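3.2 Le veinage comme support de mémoire tactile et visuelle

L'enquête menée à Oltstead et à Lostthorpe apporte un résultat qui nous a ravis : interrogés sur leur table de travail, les habitants parlent d'abord du fil du bois, bien avant la taille ou le prix du meuble. Sur les 3542 mentions codées, le veinage arrive en tête dans les deux localités, et certains répondants en suivent le tracé du doigt – parfois les yeux fermés ! – pendant l'entretien.

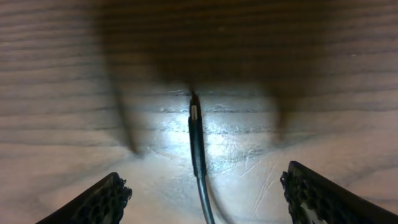
Figure 4. Plateau en bois à veinage horizontal, bandes claires et foncées en alternance ; ombres portées sur la surface.

La lumière joue ici un rôle que la littérature sur le mobilier domestique a peu exploré. Un même plateau change de caractère entre le matin et le soir, et les répondants de plus de 65 ans décrivent ces variations avec une précision remarquable, nœud par nœud.
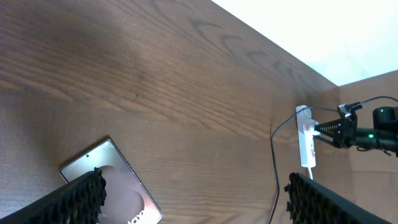

Le vocabulaire recueilli est d'une grande richesse : rivière, flamme, dune, œil. Nous l'avons réparti en 18 familles lexicales selon la grille Böttcher, dont quatre seulement étaient attestées dans le corpus Juverico. Les termes liés à l'eau dominent à Lostthorpe, ceux du relief à Oltstead. 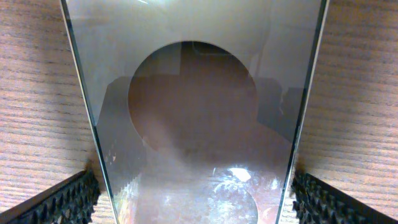

Figure 5. Panneau transparent percé d'une large ouverture circulaire.

Reste la question des matières sans fil, verre ou plastique. Les répondants les nomment par leurs bords et leurs reflets, presque jamais par leur surface – un contraste passionnant, que la section 3.3 examine à partir des entretiens du mois d'août.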